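Limescale and slow boil on a matte black kettle, hard water area
Small Appliances > Kettles and Coffee

gshenoy
Posted May 16, 2022
Boil times have crept up since October. Water here is hard, 3 descales so far with citric acid. Cold fill to the one litre line, lid on, timed to the first click. It was 100 seconds slower at the last test than when I bought it. 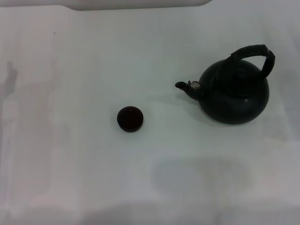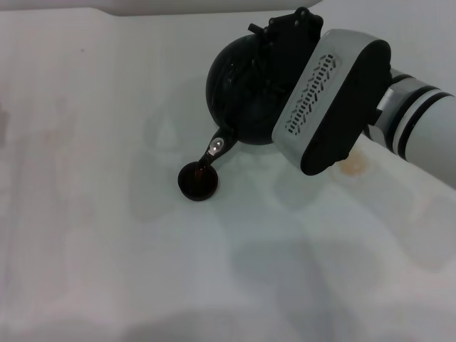
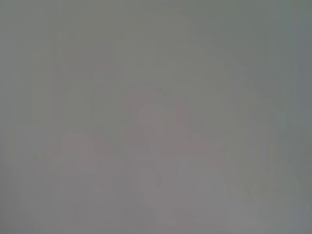
Kettle is the matte black one in the first picture.

Any views on whether it's scale or the element going?

Gopinath Shenoy

forkum_spares
Define first click. If the thermostat is the steam type, a fouled steam path delays cut-off and has no effect on heating. Measure time to 95 degrees with a probe instead. If that figure is normal, the element is fine.

Matheson62
Scale on a concealed element does very little to boil time. The heat still ends up in the water, it just runs hotter underneath. You'd trip the cut-out before you lost 100 seconds.

tolly_b
Disagree with Matheson62 in part. Thick scale on a flat plate makes the cut-out cycle on and off. From the outside this looks like a slow boil. Listen for the noise dropping away halfway through.

Matheson62
Cycling, fine. That's a fault you'd hear, and he hasn't mentioned it.

gshenoy
No cycling that I can hear. Probe test done this morning: 95 degrees at normal time, then a long rolling boil before it switches off. So forkum_spares looks to be right.

forkum_spares
Steam path then. Look for the slot at the back, under the lid. Unplug, let it cool, clear it with a pipe cleaner and a weak citric solution. Don't immerse the body.

Ement_user
Check the lid seal too. Mine (a Grakon, four years old) leaked steam at the hinge side and would boil on for ages. New seal cured it.

tolly_b
Also how much acid are you using? Two level tablespoons per litre, leave it 20 minutes, rinse twice. Vinegar works but you'll taste it for a week.

Matheson62
One tablespoon is plenty.

tolly_b
Not on water like ours.

gshenoy
Using one. Will do the slot first and retime it before touching the seal, otherwise I won't know which did it.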